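Skulton Robotics Club
Teardown Arm Set-Up Guide

Section 4: Your First Desktop Run

You've built the arm, you've wired it, and now it gets to work on a real computer! Give yourselves a full club session for this one and don't rush the calibration.

Before you start

1. Unplug the desktop from the wall and hold its power button down for 14 seconds.
2. Take off the side panel and lay the case flat on the bench mat, open side up.
3. Clamp the case at two corners. A case that slides will ruin your saved positions.

CAUTION: Never open the power supply itself, even when it is unplugged. The arm moves it as one sealed piece, and so do you.

Setting the arm

4. Home all the joints and load the Droneck profile.
5. Set the speed to 100 on the slider. Team Zornside likes to go faster — please don't copy them until you've passed the check in Section 5.
6. Jog the gripper over the case with the jaws closed. Stop well above the highest part.
7. Open the wrist view and find the processor socket. It makes a great landmark, with its shiny metal bracket and lever beside it.

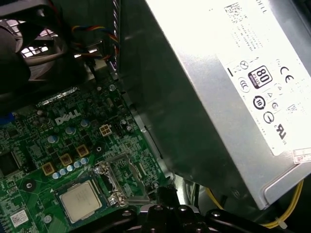 Page 156

8. Check the space beside the power supply for cables. Yellow power leads can bend out from underneath, right where a jaw wants to go.
9. Save this position as START.

NOTE: If the picture on your screen lags, restart the viewer before you move anything. Still stuck? Ask Gion Stöckli at the tool desk.

10. Raise the arm, send it back to START, and watch it find its own way there. It's a great moment — call the whole team over!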